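# 字幕工作间记录,《Ternlow》续作第三集

2022年2月5日
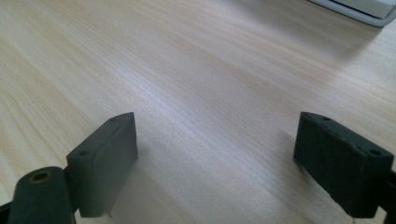 Etelka Medve 觉得我们一开始就把问题想小了。她一进门还没脱外套就说,老版里 Huerta 太太那句口头禅,观众记得比我们牢,续作里哪怕只改一个字,也会有人写信来问。她的意思是,先别管哪种译法更好,先把老版那几季里这句话到底译过几种、分别在什么场合出现,老老实实查清楚,再坐下来吵。

我起初有点不服气,昨晚睡前其实已经想好了一个新译法,自己还挺得意的。不过她说得在理,所以今天上午基本都花在翻旧稿上了。先把过程记下来,免得过两个星期我自己也忘了为什么这么定,也方便后面接手第四集的同事少走点弯路。

## 那句口头禅

先交代背景,给没跟过老版的同事看。Huerta 太太在 Trelham 镇上开裁缝铺,老版里每次有人来跟她诉苦,她听完总要说一句“Well, that's the hem of it”。字面意思是“这就是那道边了”,hem 是衣服的折边,她是裁缝,拿这个当“事情也就这样了”来讲,又安慰人又有点打发人的味道。英文里本来没有这个说法,是编剧给她造的,所以怎么译都对,也怎么译都不太对。

旧稿翻出来的结果比我预想的热闹。第一季统一译作“也就到边儿了”,第二季换了译者,变成“收个边吧”,到了最后一季两种混着用,中间还冒出过一次“事情就是这么个事情”,完全丢了裁缝的意思,估计那天是赶工。我顺手去看了看老版播出时留下的观众讨论,大家引用最多的是“收个边吧”,有人拿它当签名,还有人在自己奶奶的追思文里写过这句,看得我心里一软。

我自己想的新译法是“针脚到这儿了”。念出来顺,画面感也强,比“收个边吧”还多一点不舍得。但 Etelka 让我把它放进第三集里 Huerta 太太和女儿在厨房和好的那场戏,跟着声音念一遍。我念了,果然不行。演员说这句时很快,几乎是叹着气带过去的,我那句六个字摆在那里,观众还没读完,女儿已经开口了。“收个边吧”四个字,刚好一口气。

所以定了:**续作一律用“收个边吧”**,不论语气,不加感叹号。唯一留着没定的是第三集快结尾处,女儿学母亲的口气也说了一遍,英文里把 hem 故意说得含糊,像是在笑,又像是说不下去。我倾向于还是四个字原样放上去,让声音自己去做那件事。Etelka 想在后面加省略号。我们说好各自再看一遍,下回再定。

(补一句:我把“针脚到这儿了”写在了备用句子的本子里。说不定哪天别的戏里用得上,舍不得扔。)

## 前情提要怎么办

第二件事是“前情提要”。续作每集开头都要剪一段前情,第三集这段特别长,一半是上两集的,一半是从老版里剪过来的旧画面。麻烦就在旧画面上:老版字幕是按当年的规矩做的,标点多,人名译法也不一样,女儿的名字那时候译作“玛吉”,续作的发行方给的名单上写的是“玛姬”。

Rutilio Villaseñor 今天没来,不过中午通了个很长的电话,信号时好时坏,我把大意记在这里。他主张旧画面也按新名单走,理由很朴素:坐在沙发上的人不会去想这一句是哪年译的,他只会奇怪怎么同一个姑娘,两分钟里换了个名字。我原先是偏心旧译名的,看了这么多年的“玛吉”,换成“玛姬”总觉得像是她出门烫了个头回来。可他这么一说,我也没什么可反驳的。

结果是旧画面里的字幕全部重做一遍,不直接贴老版的。工作量倒还好,整集一共679条字幕,前情提要只占18条,其中真正从老版来的更少。比较费神的是语气。老版头几季的译文有种很老派的客气,“您”用得很多,镇上的人互相之间也“您”来“您”去的,当年看着不觉得,现在和续作的台词接在一起,就像客人忽然鞠了个躬。我把“您”保留给了 Huerta 太太对神父说话的那一句,其他都改成“你”。神父那一句改了反而怪,她对谁都不客气,唯独对他客气,这个人物的脾气有一半在这个字里。

还有一处小地方:前情里有一句旧台词,“I never left, you just stopped looking”,老版译成“我从未离开,是您不再看我”。这句在续作第三集后半段又被引用了一次,由另一个人说出来,是当成指责用的。两处必须一字不差,要不然后面那一下就打不响。现在两处都是“我没走过,是你不看了”。念了好几遍,觉得“不看了”比“不再看我”狠一点,也更像镇上人说话。Etelka 听了没吭声,过了一会儿在稿子上打了个勾,她打勾算是很高的评价了。

## 弹琴那场戏的歌词

歌词这件事我们已经争了好几回,今天总算有点进展。

第三集中段,酒馆里有人弹着琴唱老版的片尾曲,唱得断断续续,唱到一半被隔壁桌的吵架盖过去,后来又浮上来。问题是歌词要不要全译。以前的习惯是,凡是听得清的都译,斜体,放在画面上方。但这场戏底下还有吵架的台词,上下两排字一起出来,人就没法看演员的脸了,而这场戏偏偏全在脸上。

我们试了三种做法,一个一个写:

第一种,歌词全译,台词也全译。读是读得完,但看完之后我问自己,弹琴的人长什么样,我竟然答不上来。

第二种,歌词全不译。清爽是清爽,可没看过老版的观众就不会明白,为什么吵到一半 Huerta 太太忽然不说话了。她是听见了那句“the lamps are lit in Trelham”才停下的,那一句在老版里是她丈夫下班回家时哼的。这一句不给,她的沉默就成了没来由的沉默。

第三种,只译开头两句和她停下的那一句,中间被盖住的部分留白。试看的时候,吵架声一落,那行歌词单独出来,“Trelham 的灯都亮了”,我自己先起了一层鸡皮疙瘩,坐在那儿好一会儿没去按暂停。

用第三种。记一下操作上的细节:那一句歌词不要跟上一条台词挨得太紧,中间留一点空,宁可晚半拍出来。歌词不押韵。我知道有同事喜欢押,我以前也押过,押出来的都像儿歌。唱的人嗓子是哑的,译文太圆滑了配不上他。

镇名 Trelham 暂时保留原文,跟片名 Ternlow 一样。发行方的名单里这两个都没给中文,老版也一直没译。我写邮件去问了,没等到回音,先这么放着。要是后面忽然给了译名,得从第一集改起,请接手的同事多留个心眼,歌词里这一句最容易漏。

## 行长和速度

又回到老生常谈上来了。Duvura 那边给的规格是每行不超过18个字,两行封顶。我们自己一直做得比这紧,一般一行能说完就不放两行。第三集有个新来的律师角色,说话像倒豆子,半句里套着半句,按规格勉强塞得下,但塞得下和看得舒服是两码事。

我今天把律师的戏单独拎出来过了一遍,大约99条,改短了一大半。改法没有什么诀窍,就是狠心。他爱说“as I'm sure you're aware”,每次都译成“想必您也清楚”就太占地方,可全删掉他又不像他了。后来的办法是头一回译足,让观众认得他这个毛病,后面几回缩成一个“想必”,听着声音自然就补上了。在法庭走廊那场里,他被 Huerta 太太噎住,那句“as I'm sure”只说了一半,正好译成“想必……”,接她的“收个边吧”。两个人的口头禅撞在一起,英文里未必有这么齐整,算是中文白捡的便宜。我怕自己是太得意了,特意拿给 Etelka 看,她说留着,但不许再有第二回。

他的台词里有几个法律上的词,我查了又查,还是不太放心。继承那一段里的“contest”到底是对遗嘱提出异议,还是他随口说的“争一争”,光看台词两边都通。看他表情像是随口说的,后面法官又当真了。现在译作“提出异议”,旁边打了问号,等 Rutilio 来了请他看,他对这类戏比我熟得多。

## 观众来信,顺便抄两段

续作前两集播出后,Duvura 转了几封观众来信过来。按说这些不归工作间管,但里面有两封说到字幕,抄在这里,我觉得对大家有用,也算给大家提提气。

一封说,她母亲耳朵不太好了,从前看老版是靠听的,现在全靠看字幕,她希望我们把敲门声、电话铃也写上。我们做的这一版规格里不包括声音提示,那是另一版的事,可我看完坐不住,回信时把另一版的名字写给她了,又去确认了一下另一版里的口头禅是不是跟我们一致。不一致!那边用的是“也就到边儿了”。已经写信过去商量,最好两版统一,母女俩坐在一起看,总不能一个人笑这句,另一个人笑那句。

另一封比较凶,说第二集里我们把一句玩笑译没了。我去查了,他说得对。原话是女儿拿裁缝铺的招牌打趣,双关在 “seams” 和 “seems” 上,我们只译了意思,没译出好笑来。我想了一下午,吃饭时也在想,最后想到“看着像,缝着不像”,未必多妙,但至少有人会弯一下嘴角。已经报上去,看能不能赶在重播之前换掉。写信的先生落款时说,他从老版第一季看到现在,骂我们是拿我们当自己人。我信。

## 关于演员和角色,插几句闲话

午后休息的时候聊起一件事,跟字幕隔了一层,但还是想写。讨论区里有人因为不喜欢续作里 Huerta 太太把铺子卖掉的决定,连带着把演员也数落了一顿,说她“变了”。我们几个听着都替她委屈。铺子是编剧卖的,她不过是把钥匙交出去的那个人,而且交得那么好:她把钥匙放下,又拿起来,用袖口擦了擦,再放下。那几秒没有一句台词,我们也就没有一条字幕,工作间里看片的时候却谁都没说话。

这场戏让我重新想了想字幕的本分。前面那句“就卖给你了”,我原来译作“铺子归你了”,意思更清楚。可“归你了”听起来太大方,像是她已经想通了,那后面擦钥匙就白擦了。改回“就卖给你吧”,带一个“吧”,松松的,嘴上算了,心里没算。一个语气词能帮演员的忙,也能拆她的台,这个我以前知道,今天又知道了一遍。

## 没做完的和要问的

- 女儿学说口头禅那一处,加不加省略号,等我和 Etelka 各看一遍再说。
- 律师的“contest”,问 Rutilio。
- Trelham 和 Ternlow 有没有正式中文名,再催一次发行方。
- 声音提示版的口头禅统一,等对方回信。
- 第二集那句双关的替换稿已交,记得问有没有收到。
- 片尾的译者署名顺序,老版是按姓氏排的,续作第一集却按交稿先后排,请 Duvura 给个准话。我个人无所谓,只求每一集一个样。
- 老版旧稿的文件夹我重新理过,按季分好了,混用译法的地方都加了批注。原来的排法也留了一份,找不着东西的同事先去旧的那份里看。

第四集的片子据说还要等,剧透稿倒是先到了。我还没拆,想跟大家一样先看一遍再动手。第一遍看的时候哪里笑了、哪里鼻子酸了,我都记在纸边上,译完回头对一对,如果自己的译文在那个地方没反应,多半就是译坏了。这个笨办法用了好多年,去年九月赶另一部戏时偷懒没用,交出去的稿子到现在想起来还脸红。

Rutilio 晚些时候又发了条消息来,说他把酒馆那场又看了一遍,问“灯都亮了”能不能改成“灯都点上了”,老版故事里镇上用的还是油灯。我回去翻了翻,确实是油灯,她丈夫回家那场戏里还划了火柴。可续作里早就是电灯了,唱歌的人在电灯底下唱着油灯的歌。“点上了”多一个字,也多一只点灯的手。我越念越喜欢,已经改了,批注里写的是他的名字,Etelka 那边明天我去跟她讲。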